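Nimska Lab
Open calls
Posted October 27, 2019

Box handlers wanted for a study that may not work
Hurnbridge, paid sessions, no experience needed

We are looking for 29 adults to move cardboard boxes for us while wearing tracking bands on both wrists and a small camera on the head. We want to find out whether recordings of people doing ordinary shelf work teach a robot arm anything worth having.

You may have read that this question is settled. A good deal of recent writing says that if you record enough human hands, a robot will pick up the skill. We are less sure. In September we trained our arm, Talness, on 400 recorded box moves and tested it on a shelf it had not seen before. It did well with cartons standing by themselves. With two cartons side by side it did badly, and it did no better than an older version that had never been shown a human hand at all. Our first write-up was kinder to the method than that, and we have since withdrawn it.

There are a few possible explanations. The first recordings came from our own staff, who knew what the robot needed and moved like people who knew. The wrist bands tell us where the wrist is and say very little about how hard the fingers press. It is also possible that the idea is weaker than its supporters think. New people, who do not care how the result comes out, would help us tell these apart.

What you would do

You would come in for two sessions. In each one you lift, carry, stack, shelve and push back cartons of different sizes. You choose your own order and your own grip. Please don't try to move "like a robot" or slow down for our sake — several early recordings had to be dropped for that. We are aiming for 3,000 moves across the whole group, and half will be held back for testing by people who had no part in the training.

Shelf work and table work, both with the wrist bands on:
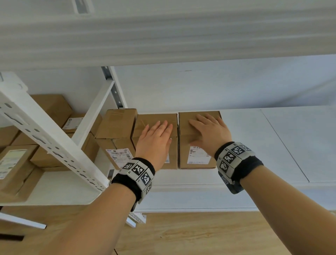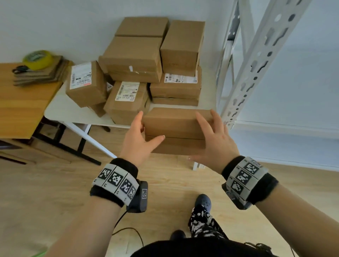 Who can apply

You should be 18 or over, able to stand for a full session with breaks, and comfortable lifting light cartons to shoulder height. Left-handed people are very welcome, as we had too few last time. If you have worked in a warehouse or stockroom, tell us, but it won't put you ahead of anyone. People who have worked on robot training of any kind should not apply.

Pay is $49 per session, whether or not your recordings are used. The head camera picks up your hands, your clothes and whatever is in front of you, so leave personal papers and phones in the locker. You can ask us to delete your recordings at any point before the data is released.

We will publish the result either way, including the failed runs, under the project name Woo. If you would like a copy of the withdrawn write-up before you decide, ask for it when you apply.

To apply, use the form on the Nimska open calls page and choose "Box study, Hurnbridge." Tell us which hand you write with and whether mornings or afternoons suit you. We reply to everyone, though it can take a couple of weeks.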